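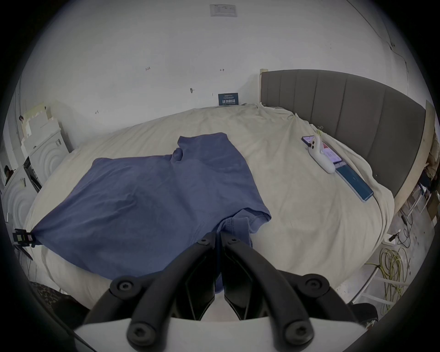

Slide 1. A blue top spread out on the bed, before folding.

Speaker notes – "Folding on the bed", evening talk for the Dandell tenants' group
Speaker: Juwita Sembiring
Time: 7.15 pm, 20 minutes and then questions

Opening (leave slide 1 on the screen)

Good evening, and thank you to Hidayah Sinaga for inviting me. Please tell me if I speak too fast. I will talk tonight about a small subject, the folding of clothes when you have no table for it. Many of us in Dandell live in one room or two rooms, and the only large flat place we have is the bed.

Wait for people to sit. Then ask: who folds on the bed? Who folds on the sofa? Who does not fold? (Last time this question gave us a good laugh, so leave time for it.)

I sent a short list of questions to the tenants in March, and 191 of them answered. Of these, 71 said that they do all their folding on the bed. I did not ask about ironing. Hafiz Wijaya has told me already that I should have asked.

The bed as a table

Point to the sheet on the slide. It has wrinkles, as most sheets have. When you put a thin top over a wrinkled sheet, your hand cannot tell which fold belongs to the top and which to the sheet. Pull the sheet tight first, from the corner nearest to you. You do not need to make the bed properly.

A cream sheet under a blue top is easy for the eyes. My own sheets are dark blue, and at night I lose black socks on them like stones in a river.

Then the things on the bed. On the slide the phones are up near the headboard, with a white thing, a game controller or some handheld device, lying on one of them. In my home it is the same, plus the television remote and the glasses of my mother. My advice is a small tray or a shoe box lid. Everything goes in the lid before the clothes come out of the basket. I once folded a phone inside a pillowcase and searched for it for one whole evening.

Laying out the top

Go back to the blue top. Show with the pointer: the collar is near the upper middle of the bed, and the fabric is folded over and bunched there. The lower hem is in folds too. A top often looks like this when you have put it down quickly, and it is a fair place to start.

Say the steps slowly, and do them at the same time with the shirt from my bag:

Open the collar area first and make it flat.
Pull each sleeve out to the side.
Take the hem at two points and draw it towards you, gently.
Pass your open hand from the collar to the hem, one time only.

If you begin from the hem, the bunch at the collar stays inside and you will find it again at the end. Wulan Sinaga does begin from the hem and her pile is nicer than mine, so perhaps I should not be too strict here.

About clips. There is a small black one at the edge of the bed, holding the far left part of the blue top, and a yellow-green one on the sheet near the headboard. A clip is a good help with stretchy fabric, which likes to go back to its old place. Use a light one and take it off soon, or it leaves a mark. I have brought five clips to pass round – please ask the people at the back to return them.

The fold itself

Do it with the shirt from the bag. One side to the middle, sleeve back, other side the same. Then hem up to the collar, and once more if the drawer is shallow. Do not explain too much, people learn this with the eyes. Repeat with the back to the audience, so that left and right are the same for them.

Invite Ningsih Subramaniam to come up and try with a child's T-shirt. She has agreed already.

If there is time

Long-sleeved tops: the sleeve goes down along the body after the side fold, with one bend at the elbow if it is too long.
Where to put the pile while you work. I use the pillow end – the foot of the bed is where people sit down.
Sheets with elastic: say that this is another talk.

Questions

Somebody will ask about creases from the drawer. Answer: leave some room in it, and put the heavy jumpers at the bottom.

Before leaving: collect the clips, switch off the projector, give the key of the meeting room back to Hafiz.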